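Havham Household Help > Kitchen and small appliances

White film on matte black kettle exterior after wiping

Posted in November by slate_rinse

I look after the guest rooms at Ploltamcombe (78 rooms, all with the same setup: white polished counter, brown tray, black electric kettle). The inside of the kettles is not a problem. We descale with citric acid and they come up clean. The problem is the outside.

After wiping, the matte black body dries with a pale haze, worst on the lid and on the upper third of the body. It is not greasy and it doesn't come off with a dry cloth. Water brings it off, then it returns when the surface dries. The polished counter under it shows no film at all with the same cloth and the same product.

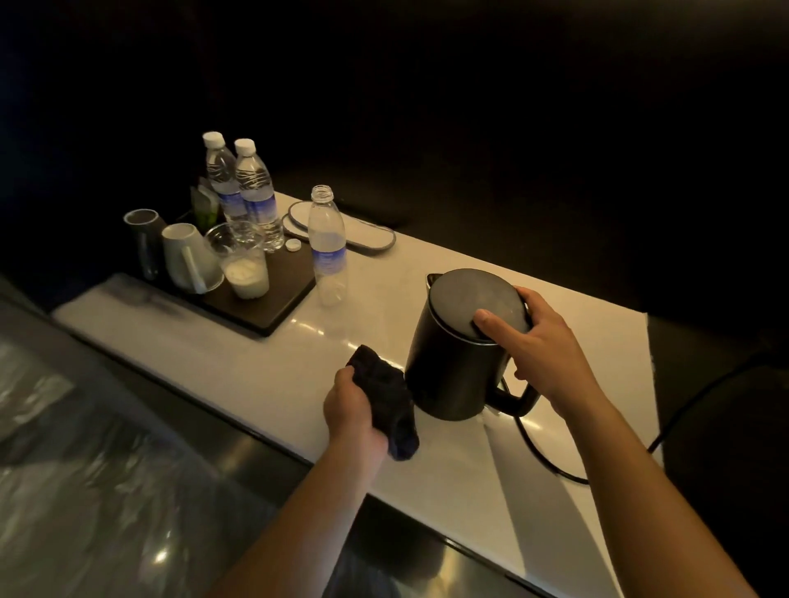 Kettle wipe-down, drinks tray at the back of the counter.

What we use now: Famomis all-purpose spray, diluted per the label, on a dark microfiber cloth. Tap water in Havham is hard. The cloths go through the laundry with everything else, fabric softener included. The kettle is wiped where it stands, and the counter is wiped with the same cloth.

I would like to know:
- whether the haze is product residue, hardness or wear in the coating
- whether a vinegar solution is safe on a matte finish
- what order to do the kettle, tray and counter in, as we have been doing it differently from room to room

drygoods_ann

Haze is usually hard water. Use vinegar. It works on mine and mine is black too.

lowlint

Could be either of two deposits, and they are treated differently, so test before changing anything.

Unplug the kettle, empty it and let it cool fully. Choose a patch on the back of the body near the base. Wipe one half of the patch with distilled water on a clean white cloth and let it dry. Wipe the other half with distilled water plus a small amount of citric acid, then again with plain distilled water, and let that dry.

If both halves dry black, the deposit was soluble residue, most likely surfactant from the spray. If only the acid half dries black, it is hardness. If neither does, the coating is worn or has been polished by abrasion, and no cleaner will change that.

For residue: stop spraying onto the kettle. A matte coating has a rough surface and holds product in the low spots, where a polished counter lets it wipe away. Rinse the body with a cloth wrung out in plain water, turn the cloth to a clean face, repeat, then dry with a second cloth. Take the fabric softener out of the wash as well. Softener coats microfiber, and the cloth then moves liquid about without picking it up.

For hardness: a weak citric solution is what I would use, and you have the acid on hand. Mix 4 grams into 1000 ml of water. Apply by cloth only, leave it for three minutes, rinse by cloth, dry. Vinegar will also dissolve the deposit, but the smell hangs around in a small room. Check the maker's sheet first, as some coatings are listed as water only.

Keep liquid off the base contacts, the switch and the inlet where the cord joins. Do not hold the body under a tap.

On order, I would go:

1. Cups, glasses and packets off the tray and set aside. Anything with drink left in it goes to the sink.
2. Kettle, top to bottom. Lid first, then body, handle last.
3. Tray, lifted and wiped underneath.
4. Counter, back to front, with a fresh cloth.
5. Clean drinkware and sealed bottles back on the tray.

Loose bottle caps, open bottles and slippers should be off the counter before step 2 or you end up wiping around them. Steady the kettle by the lid with a flat hand while the other hand works the cloth on the handle. A kettle that slides drags its cord, and the cord takes the nearest thing with it.

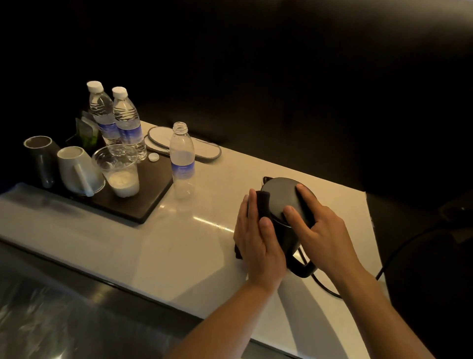

tray_and_tile

Agree with most of lowlint's answer, but I'd put the handle first. It gets the most skin oil, and if you leave it until last you are cleaning it with a cloth that has picked up whatever was on the body. Fold the cloth in quarters and use one face for the handle only.

We had the same haze with kettles supplied by Van Loon. In our case it was residue. Two plain-water wipes cleared nearly all of it, and what remained was a ring on the lid that came off with citric acid. We now use no product on the kettle exterior unless there is a visible stain.

Also separate your kettle cloth from your counter cloth by color. Dark on both means there is no way to tell them apart, and you can't see what they have picked up.

Comments

slate_rinse: Ran the patch test on one kettle. Both halves dried black, so residue. Softener is out of the wash as of this morning. Will try plain water on one floor and compare.

drygoods_ann: Vinegar is still cheaper than distilled water.

lowlint: You only need distilled for the test. Tap water is fine for daily wiping if you dry straight after.

cordless_b: Does the same apply to a glossy black kettle? Mine streaks but doesn't haze.

Contact | Copyright Havham Household Help | Back to top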